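Teaching by hand

At Vuma, the robots learn housework from people who do it with robot fingers. The operator wears a harness, holds a white gripper in each hand and gets on with the job, which might be picking a green cloth off an office chair or putting it back. Markers on the grippers let the software follow every movement.
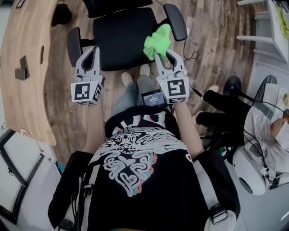 Flilier, a rival, prefers remote control, and its trainers say hand-held grippers let people move in ways a robot arm can't copy. Vuma's answer is speed. Its target for the cloth task is 900 recordings, and a new operator gets 10 minutes of practice before the first one counts. A shift lasts 2 hours, with the harness off at half time.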